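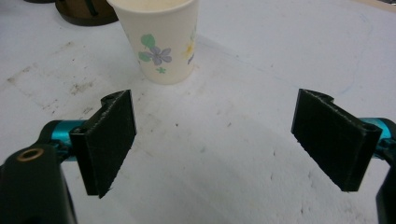

Minutes - Vol. 11, Page 71

ELODHOLM WATER DISTRICT
Regular Meeting of the Board
11 October 2025

1. Call to order. The chair called the meeting to order with a quorum present. The August minutes were approved as distributed.

2. Meter replacement. Staff reported 2,618 service connections on the register, of which more than 1,000 now have radio-read meters. Work on the Grabner side is complete except for pits with seized lids. Grostero, the installation contractor, has asked to move its crew to the Wesaton loop before the ground freezes. Approved, no change to the contract price.

3. Pressure complaints, Wesaton loop. Readings at the hydrant were 71 psi static. Low pressure was reported only at houses above the reducing valve - the valve will be rebuilt and the readings repeated. Item held over.

4. Flushing. Fall flushing will begin at the dead-end mains. Notice goes out with the next bill. One member asked that the notice state plainly that discolored water should be run from a cold tap until clear. Agreed.

5. Rates. Discussion of the base charge was tabled pending the audit. A motion to waive the late fee for accounts affected by the billing error carried, one opposed.

6. Public comment. A resident of Grabner asked when the cut in the road shoulder would be repaved. Staff will check with the county and reply in writing.

7. Other business. Hall rental for next year was renewed on the same terms. Paper cups and coffee remain a district expense.

Meeting adjourned.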